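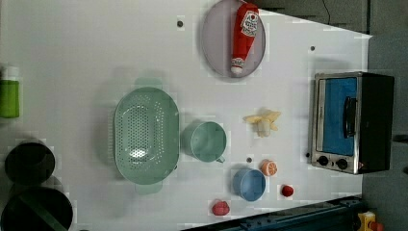 The kitchen table at the Nendmont open day, with ketchup, colander and toaster oven.

Nendmont Open Day: Questions We Keep Getting

We went, we stood behind the rope, we took notes. Since the write-up went online our inbox has been full of the same handful of questions, so the answers are collected on this page. We don't work for Nendmont and they didn't pay for our parking.

What was being shown?
A robot arm called Bassi, which Nendmont says will one day be able to tidy a kitchen. The demo was a tabletop version of that. The arm gets an instruction, picks up one thing and puts it somewhere else. Runs went on through the afternoon with a break in the middle.

Is it a real kitchen?
No, and a few of you seem to have been told it was. It's a white table with dishes, small pieces of food that look like toys, and a toaster oven. There's no sink and no drawers. My own counter has mail on it.

Did it work?
Sometimes. We watched 13 runs and wrote down 4 that needed a person to step in. The staff called these "resets." I'd call most of them failures, though one was stopped because a visitor leaned over the rope, and that's hardly the robot's fault.

What about the 982 number on the poster?
The poster by the door said "982 successful tasks." We asked out of how many. The first person didn't know, and the second said the full figure would be in a report. We haven't seen the report. Until we do, I'd treat 982 as a decoration. 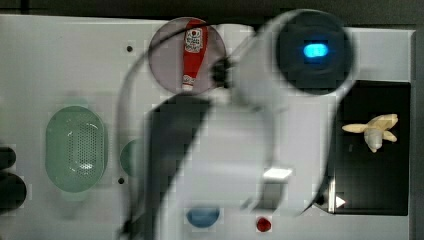

TALIVTHORPE, Nov 16, 2025

Added to this page after several readers asked about speed and safety.

How fast does it move?
Slower than you'd like if you were waiting for dinner. The big swing across the table is quick enough. The time goes into the last bit, when it hovers over a thing and makes up its mind. People near us started chatting during those parts, and the presenter talked louder.

Could it see what it was doing, or was it all set up ahead of time?
This is the one I'd most like answered. The presenter said nothing was scripted. Fine, but the colander was on the same side of the table every time we looked, and the ketchup kept ending up on the plate before a run began. A woman in the second row asked if she could put her own keys down on the table and have it pick those up. She was told maybe at the next event.

Was it safe to stand near?
There was a rope, and there's a yellow box with a red stop button at the corner of the table. A staff member stayed beside it the whole time we were there. I had no worries on that score, and my kid was bored, so make of that what you like.

Was anybody driving it from another room?
We asked and were told no. We have no evidence either way. The door to the back room stayed closed, and our request for a look was turned down politely.

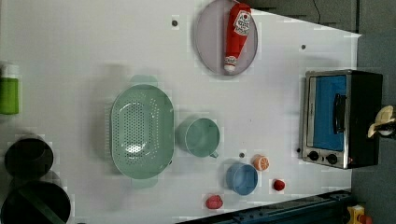
PLANNING A VISIT

Is there another one?
Nendmont says May, at its Brerilberg building. No day has been given and the sign-up page wasn't working when we last tried it.

What does it cost?
The Talivthorpe open day was free. Brerilberg is supposed to be free too, with places for 300 people. If they all want to stand around one table, get there early.

Is it good for kids?
Older ones, maybe. The little ones wanted to touch the cups and the ketchup bottle and weren't allowed to.

What should I ask if I go?
Ask how many tries it took, and ask for the number to be written down. Ask if you can move the blue cup yourself before a run. Ask what happens when the plate is greasy.

Can I buy one?
No. There's no price and no date, and the staff changed the subject quickly when it came up.

So are you saying it's fake?
No. It's a real arm and we saw it lift real objects. What I don't buy is the step from this table to the sentence on the brochure, "ready for your home." Show me a run with the lights off and a wet sponge in the way and I'll rewrite this answer.

Can I send you my own notes?
Please do, especially if you were at the morning session, which we missed. Use the contact form and tell us where you were standing.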